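Is a Computer Really a Brain?

People love to say that a computer is a brain in a box. You have probably heard it at school. It sounds good, but is it true? Let's be a bit suspicious and check.

Start with the motherboard. It is the big flat board inside the case, very often green, and every other part plugs into it. Some books call it the "heart" of the computer. A heart pumps, though, and a motherboard doesn't pump anything. It is much more like a town full of tiny roads, with electricity for traffic.

The processor sits in a square socket on that board. It does the sums. Ads will tell you it "thinks," but it follows instructions, one after another, very fast. Ask it to do something silly and it will do the silly thing without a single question. Would your brain do that?
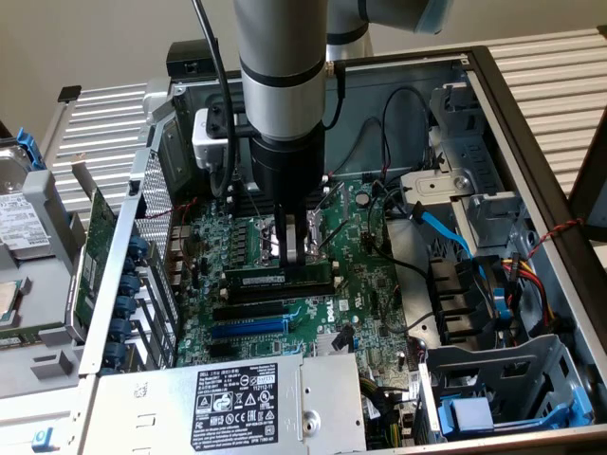

Then there is memory, which comes on a thin stick that pushes into a long slot. You might suppose this is where your games and homework are kept. It isn't! The stick only holds what the computer is busy with right now, and when the power goes off it forgets the lot. Your saved things live on the drive, a separate part that keeps them even with the plug pulled out.

What about the little round battery, the one like a coin? Some people will tell you it runs the whole computer. Don't believe them. In a desktop computer it keeps the clock going and helps remember a few settings while the machine is unplugged. The real power comes through a metal box called the power supply, and bundles of colored wires carry it to the other parts.

So, a brain? I'm not convinced. Brains grow, get bored and make up jokes. Next time somebody tells you a computer is "just like" something else, ask them which part they mean.

One rule: never open a power supply, even if it is unplugged. It can still give you a dangerous shock.

Contact Butero Kids | © Butero 2022 | Back to top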